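**Brève, mise à jour dimanche soir**

Les petits accessoires qui traînent, barrettes, élastiques, montres : c'est le thème du mois à l'atelier rangement de Sturnus. Deuxième rendez-vous de mars, toujours à l'étage, côté chambres. Monde correct, escalier étroit, prévoir d'arriver un peu avant.

Le principe n'a pas changé. Un plateau peu profond, posé sur le lit, un fond imprimé, et on trie. Pas de boîte à couvercle cette fois, Elli Hakala n'en veut plus. « Dans une boîte fermée on oublie tout. Dans un plateau on voit ce qu'on a, et on voit surtout ce qu'on a en double. » Elle conseille de commencer par ce qui se porte dans les cheveux, les plus grosses pièces d'abord. La pince crabe beige prend vite un coin à elle seule, les élastiques se casent contre le bord.
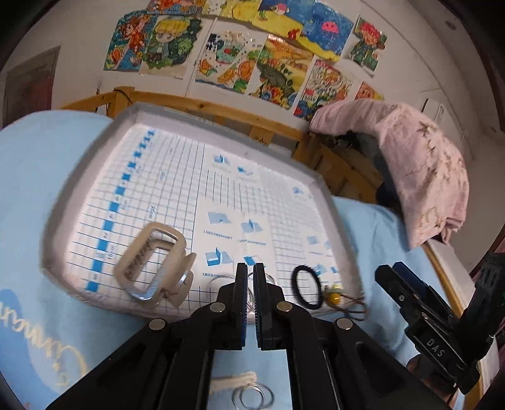 ## Vider d'abord, ranger ensuite

Deuxième partie de séance, le tri à plat. Tout sur le drap, devant le plateau, étalé en ligne ou presque. On garde, on donne, on jette. Les barrettes fines se perdent facilement dans les plis d'un drap, mieux vaut le tendre avant de commencer (conseil donné deux fois, suivi moyennement).

La question qui revient : est-ce que la montre va avec les cheveux ? Eifion Beddoe, qui coanime, dit oui. Ce qu'on enlève le soir au même endroit se range au même endroit. Elli Hakala préfère un coin à part, à cause des rayures. Pas tranché. Les participants non plus, d'ailleurs, la discussion a duré plus longtemps que le tri.

Sur les élastiques par contre tout le monde est d'accord : ceux qui sont détendus partent. Ceux à perle, on les garde à part des autres, ça s'accroche et ça finit en noeud.

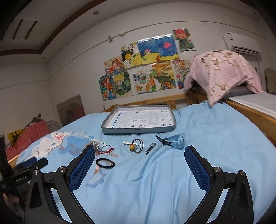 *Montre, barrettes et élastiques sur le drap, devant le plateau gris.*

## Pratique

- Prochaine séance : dimanche, même salle, 5 euros, gratuit pour les moins de douze ans.
- Apporter ses propres accessoires, dans un sac ou en vrac. Les plateaux sont prêtés sur place.
- Inscription à l'accueil de Sturnus, pas par téléphone, la ligne est encore en dérangement.
- La collecte continue au rez-de-chaussée : quelque 950 pièces déposées depuis l'ouverture, objectif 2000 avant l'été. Barrettes, pinces et serre-têtes acceptés, en bon état et propres svp. Les élastiques usagés ne sont pas repris.

La séance suivante portera sur les foulards et les ceintures. Horaire pas encore fixé, il sera affiché a l'entrée dès que la salle est confirmé.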